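About Temitz

Hi, I'm Colette Gaillard, and I started Temitz because I was tired of watching good robot demos get stuck behind bad software. We write the stuff in the middle, the part that takes what a camera sees and turns it into a grip a robot can try.

Our main product is Goro, a grasp planner. You feed it a view, it suggests where the fingers should close and at what angle (and it tells you when it isn't sure, which I'm weirdly proud of!). The other one is Millet, our labeling and replay tool. It started as a Wednesday afternoon script and now it holds 2,000 hand-guided grasps, 645 of them on thin, crinkly stuff like snack wrappers. Those are my favorites and also my nemesis – shiny film does awful things to depth estimates, and the shape changes every time you squeeze it.

We like ordinary rooms for this work, with patterned tablecloths and glare and chairs all over the place. If Goro can find a wrapper's edge on a busy table, a plain gray bin is a nice day off. 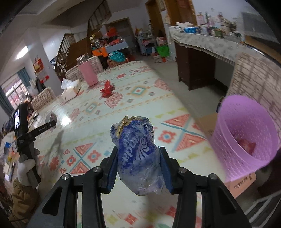
Working with us

We're a small team in Namley and we answer our own email. Send us your ugliest object and we'll tell you how Goro does with it.

Recent posts
Millet 2 is out
What 231 failed grasps taught our planner
Tuning grip force for thin film
Depth maps and shiny things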